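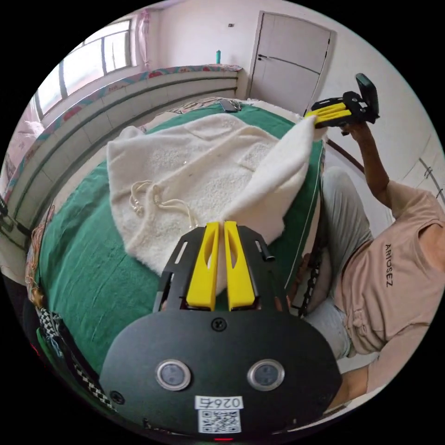 Search this site Go

Thursday, May 2, 2024 — Siiri Seppälä and Xuelian Deng

3.2 Folding on the bed

Fleece was the slowest fabric in the Broltmont homes. A thick garment has to be spread out before its edges can be found, and cords must be laid clear of the fold. Figure 2 shows a white fleece garment on a dark green sheet, one end raised. We logged 218 folds in seven homes, most of them on beds — tables were seldom large enough. Sleeves were turned in first, then the hem was brought up.

Figure 2. Fleece garment with drawstring cord, bedroom.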